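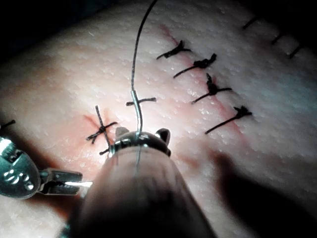 Bathroom Replacement Program, Haslam Court
Progress report to the Dullemora Housing Fund
Tuesday, September 5, 2023

Work since the last report

The grant covers new electric showers, trays and screens in 16 apartments. Showers are now fitted and signed off in 14 of them. The other two are on the top floor, where the old tile backing came off with the tile. Both rooms need new board before anything can be hung on the wall. The board is on site and the tiler is booked.

We changed the shower model partway through. The first units had a narrow backplate that left the old screw holes showing, and patching them took longer than the fitting. The Suteveo unit has a wider plate and takes the water feed from the top, bottom or rear, so we have used it in every apartment from the second floor up. It costs a little more per unit. The saving in tile repair has covered the difference so far.

Water pressure

Pressure on the top floor is lower than the survey said. The showers run, but the flow drops when a kitchen faucet is open next door. Kurkesano, the plumbing contractor, has looked at the riser and found a partly closed valve on the second floor landing. It has been opened and tagged. We will take readings again at breakfast time, when use is heaviest.
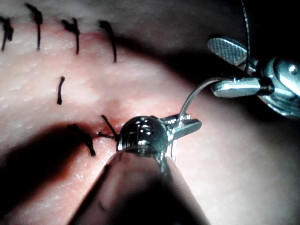 Will the low pressure mean a booster pump?
Only if the new readings are still under the maker's minimum. A pump is not in the current budget and we would come back to the Fund before ordering one.

Spending

Labor is on budget. Materials are over by $1000, nearly all of it backing board and sealant. We ask to move that amount from the contingency line, which has not been touched - the form is attached.

Next steps

Board and tile the two top floor bathrooms, then fit the showers. Replace the door seals on the first floor screens, where tenants have reported drips. The final inspection is planned for October.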